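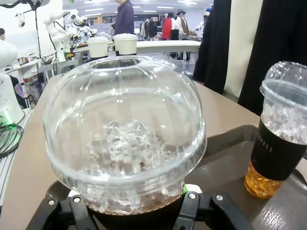

**Ticket:** Kitchen printer drops orders, Staniforth site
**Opened:** Dec 10, 2023
**Till software:** Cimar
**Printer:** Kudum, the one behind the drinks counter
**Status:** see bottom

Hello again! Me again, sorry. I know you closed the last one in October and I said it was all fine, and it was, for ages. Now the drinks printer has started swallowing orders again and I'm keeping this log as I go because Jarmo Heiskanen on your side asked me to write down everything (he may regret that).

### What's going wrong

An order goes through on the front till, the card payment goes through, the customer gets their receipt, and then nothing comes out on the drinks side. No beep, no paper. The till says "Sent". Food tickets come out of the other printer perfectly happily, so a table gets its toasties and sits there wondering where the iced lattes are.

The one that made me open this was order 723. Two iced coffees and a flapjack. The flapjack arrived in no time. Order 724 printed normally, and so did the next few, and then 738 vanished in exactly the same way. I've been through the Cimar order list and both of them show as sent to the drinks station, with a green tick and everything.

### First things I tried

Turned the printer off and on. I know, I know, but it's the first thing you'd have asked. It came back, printed its little self-test strip, and the strip looked fine: full width, nice and dark, no missing lines.

Changed the roll. The old one had loads left but I've been caught out by a badly wound one before. No difference.

Checked the cable at the back, which means lying on your side next to the milk fridge with a phone torch in your mouth. It was clicked in properly and the light was on. I swapped it for the spare from the office drawer anyway and tried a test order with one of everything off the cold menu. Printed beautifully. Got quite excited. Then the next real order with a drink in it disappeared, so that was the end of that.

### After Jarmo's first reply

He asked whether the printer had kept the same network address. I didn't know it had one! For anybody else at our place reading this later: hold the feed button while you switch it on and the address is on the second half of the strip, under all the gobbledegook. Ours ended in 6 on the strip. In Cimar, under Stations > Drinks, it ended in 100.

So I thought, right, cracked it, but then why would most of the orders print? If the address was plain wrong, surely nothing would come out at all. I put that to Jarmo and he said good question, could I look at the Backup Printer box further down the same page. I'd never scrolled that far. The backup had the right address in it, the one ending in 6. I have no memory of filling that in but it's got my login next to it, so there we are.

His explanation, as I understood it: the till tries the main address, gets no answer, gives up after a bit and goes to the backup. Most of the time that works and you'd never notice except that tickets are a touch slow (they have been! We'd all been blaming the paper). But if a second order lands while it's still waiting on the first, the first one can get dropped and still be marked as sent. That fits, because both of my missing ones had another order straight behind them.

### What we changed

1. Put the address ending in 6 in the main Drinks box and emptied the backup box.
2. Saved, then logged out of the front till and back in. It doesn't pick the change up until you do. I wasted a good while on that.
3. Went into the Ullar router page and reserved the address for the printer, so it can't wander off to a different one after a power cut. The printer shows up in the list as "unknown device", so match it by the long code on the self-test strip. I've renamed it DRINKS PRINTER in capitals.
4. Did the same for the food printer while I was in there. It hadn't moved, but I didn't fancy doing this twice.

### Testing

Put through pairs of test orders as fast as I could press the buttons, drinks on both, then drinks and food mixed. Every one came out, and noticeably quicker than before. Left it running through the lunch rush with the order list open on the tablet and ticked tickets off against it. Nothing missing.

### Still bothering me

- "Sent" with a green tick when nothing has printed is really not helpful. Could it say something different when the printer hasn't answered? Jarmo says he's passed it on.
- The second till out on the terrace is packed away for winter, so it hasn't been logged out and in again. I've stuck a note on its lid. It'll need step 2 before anyone uses it.
- I refunded the drinks on 723 and the report has put it under Food. Happy to open another ticket for that if you'd rather keep them separate.

**Status:** leave open until the weekend's over please, then close if you've not heard from me. Thanks Jarmo, you've been very patient about the milk fridge.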